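Lamdale Seed Library: Your Questions Answered

Everything you need to know about borrowing, growing and giving back.
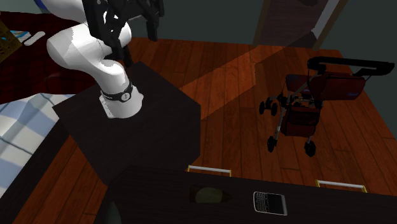 Horácio Brandão wrote to us in September: I've only got a balcony and two big pots, so is there any point in me joining? Yes, yes, yes! Some of our best basil seed came off a balcony. Lettuce, chillies, basil and dwarf beans are all happy in pots, and you're welcome to take a single packet if that's all you have room for.

How does a seed library work?
You take seeds home, grow them, let a few plants flower and set seed, then bring some of it back for the next person. We have 89 varieties in the drawers at the moment, and the tomato drawer alone could keep you busy for years.

What does it cost?
Joining is free and so are the seeds. You'll need to fill in a card with your name and suburb.

How many packets can I take?
Up to six per visit. Please leave the last packet of anything for us, as that's our backup stock.

I've never saved seed. Where do I start?
Peas and beans! Leave the pods on the plant until they're brown and rattle (such a good sound), shell them, and dry the seeds on a plate for another week or two. Lettuce is easy too, though it does get tall and a bit wild before it's ready.

Why don't you want my pumpkin seeds?
We love pumpkins, but they cross with each other very freely. Unless you hand-pollinate and tape the flowers shut, the seed could grow into almost anything. Great fun in your own backyard, not so great for a beginner who was hoping for a Butternut. If you did hand-pollinate, write that on the packet and we'll happily take them.

Do you accept hybrid seeds?
Not for the drawers. Plants grown from saved F1 seed often don't match the parent. Unopened shop packets can go in the swap basket by the door.

What should I write on the packet?
Variety, the year you collected it, and your suburb. Flavour notes are welcome. Our favourite so far reads "ugly, delicious, split in the rain".

What is the Podivico bean?
A speckled climbing bean that has been passed around Lamdale gardens for 27 years. It copes with hot wind, crops for ages and tastes lovely picked young. Sow it once the soil has warmed up and give it something tall to climb.

How should I store seeds at home?
Paper envelope, inside a jar with a tight lid, somewhere cool and dark. Parsnip and onion seed won't keep long, so sow those first. Tomato seed is good for years.

What if my crop fails?
It happens to all of us. Slugs, possums, a hot week while you're away. You won't owe us anything, so come back and try again!

Page last updated September 29, 2022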